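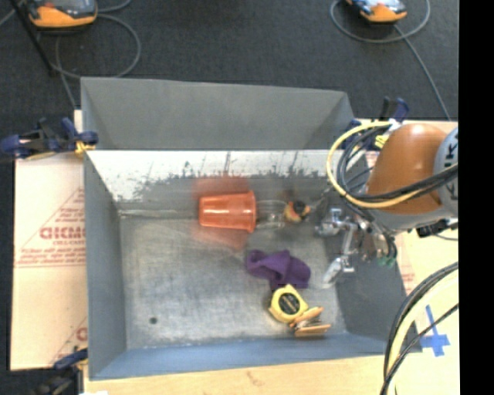 ## The Cup That Comes Back

In Stovley, the summer fair has always ended with trash. For two days people eat, dance and drink lemonade, and on Monday morning the grass by the river is covered with plastic. Two years ago the town decided to try something different. You pay a small deposit for your cup, you drink, and you bring the cup back.

I moved to Stovley from Austria, where I grew up with such deposits, so I did not expect to find the subject exciting. But I went to the fair on Saturday, August 25, 2018, and I stayed at the return counter for most of the afternoon.

The counter is managed by Karine McKinnon. She had a bakery before, and she still speaks to every person as if they came for bread. "The first year they were angry with me," she told me. "They said, why do I pay for a cup? I said, you don't pay, you lend me a dollar."

By closing time on Saturday, 1,196 cups were returned. Another 57 were missing, and Karine thinks most of them are now in kitchens, holding toothbrushes or pencils. She is not sad about it. A cup which is used at home for ten years is, in her opinion, also a good cup.

### Washing is the difficult part

A reusable cup only makes sense when it is used many times, and between two uses it must be washed and dried. Drying is what people forget. Plastic stays wet much longer than glass, and if you stack it too early, it begins to smell.

The cups from Stovley go to Dodach, a small washing company in the next valley. Brigitta Trummer started it with one old machine from a school kitchen. Now she has contracts with four towns and a football club — and in December, when the Christmas markets are open, she washes until midnight.

"Lipstick is worse than beer," she said, when I asked about the dirt. "And stickers! Please write that they should not put stickers."

Her oldest cups have been through the machine up to 100 times. They become a little cloudy, and the printed logo disappears, but they do not leak. When one cracks, she puts it aside for recycling.

### What it costs

The fair pays Dodach $185 for each washing day, transport included. Before, the town spent more than this on trash bags and extra hours for the cleaning team. The difference is small, and some people in the town council still prefer the old way, mainly because the line at the counter is long after the last concert. I was standing in it myself, and it is true, it is long.

Next summer there will be a second counter, near the parking lot. Karine has already asked for a chair.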